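How do you keep wooden chopsticks from going fuzzy and smelling musty?
Posted by Maëlle Cormier, September 25, 2019

Hello everyone! My aunt left me a big bunch of plain wooden chopsticks when she moved to Bruma, and I use them nearly every night — noodles, salad, even scrambled eggs. I wash them in the sink and stand them in a jar, but after a few months the tips feel rough and some have a sour smell. Am I doing something wrong, or do they just wear out?
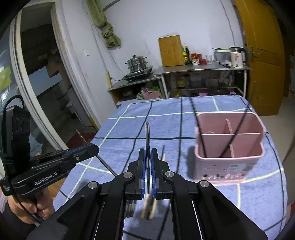

Willy Vermeulen
Mine did the same until I stopped leaving them in the dishwater. A quick wash with warm water and a little soap, then lay them flat on a towel overnight (a jar holds the damp at the bottom, and that's where your smell comes from). For rough tips, rub them lightly with fine sandpaper and wipe on some food-grade mineral oil. I do a batch every October, and I've had one set for 8 years now!

Nokuthula Chauke
just buy new ones, they're cheap

Petronella Tshabalala
I'd go along with Willy, though please don't use olive oil like I did, dear — it goes sticky and smells worse than before. If the sour smell won't wash out, or you see black spots, let those go.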